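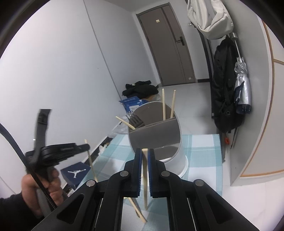 Dillby wants its takeout chopsticks back, but the numbers are thin

Feb 2, 2026

The town of Dillby says its chopstick recycling trial has been a success and will be extended in March to neighboring Stinstead. The figures it has released so far make that a hard claim to check.

Under the plan, restaurants and lunch counters set out a bin next to the trash for used wooden chopsticks. A van run by Prendergast, the waste firm that holds the town contract, picks them up and takes them to a plant in Kolham, where they are meant to be cleaned, pressed and turned into shelf panels and cutting boards.

A two-page summary put out by the town says 421 pounds of chopsticks have been collected since the trial began. It calls this "a strong response from diners and businesses alike." It does not say how much of that weight reached the Kolham plant, how much was too dirty to use, or how many boards have been made. Asked for those figures, the town said they were "still being gathered." Prendergast did not reply to questions.

The money side is clearer. Each business that takes part pays $80 a year for its bin and pickup. The town adds $184 per business from its trash budget. Nothing in the summary compares that with the cost of sending the same wood to the landfill, where a few hundred pounds would hardly be noticed on the scale.

Nor is there any word on fuel. Kolham is on the far side of the county, and the van makes the trip on a fixed schedule whether the bins are full or not. A program sold on cutting waste might be expected to count its own mileage.

Restaurants seem split. The owner of one noodle shop near the Dillby bus station said customers like the bin and often ask about it. The manager of a lunch place two doors down said most of her orders leave the building in a bag, so the chopsticks end up in office trash cans and kitchen drawers all over town. She is keeping the bin until her year runs out and then plans to drop it.

That gap matters. The trial covers only what is thrown out on site, and the town has not said what share of local chopsticks are used that way. It also has not said whether it looked at the cheaper step of asking restaurants to hand them out only on request, or at washable pairs for people eating in.

The idea is not a bad one. Most throwaway chopsticks are used for a single meal, and clean wood can be pressed into something useful. But a weight on a summary sheet shows that people will drop things in a bin – it says little about what happens next.

Stinstead is due to vote on its share of the cost before the first bins go out. The town's draft budget lists the program as "proven." A full report on the Dillby trial is promised later in the year, after the vote.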